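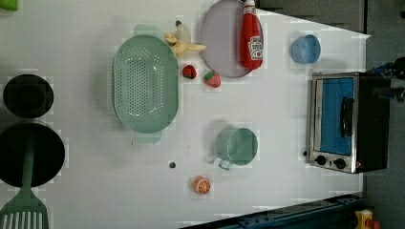 Overhead camera loses its calibration every few days

Posted by tadik_bench, 15 September 2022

We have a table cell with a toy kitchen on a white top and a camera looking straight down. Picks were fine until we moved the cell to another room. Now the arm reaches the wrong spot by 3 mm or more, worst with small things like the strawberries and the orange slice. I recalibrate, it is good for a few days, then it drifts again. Software is Clitex 141, mount is the tall Zaltach post. I already swapped the camera cable. What should I check next?

dabbas_user63

Check the post before you touch the software again. On ours the clamp at the foot had worked loose in the move. Put a sticker on the tabletop near a corner, save a picture, and save another one the next day with nothing running. If the sticker has shifted between the two, either the camera or the table is moving. Then push lightly on the post while watching the live view. We tightened the clamp bolts a little at a time, going from side to side, and recalibrated after that. Ours has held since.

Also look at how the table is fixed to the rail. If people lean on it to put the toys back, it will creep.

gripperless

Just recalibrate every morning, takes five minutes.

oldrail

Daily calibration will hide a loose bolt until it gets worse, so I'd do the sticker check first. Two more things. Clear the table completely before you calibrate. We used to leave the pot and the colander out, and the board ended up sitting on something or partly hidden. Second, let the camera warm up. Ours needs 350 seconds after power-on before the picture settles, and if you calibrate cold you carry that error all day. Tie the camera cable to the post too, with some slack at the top, or the arm's movement can tug on it.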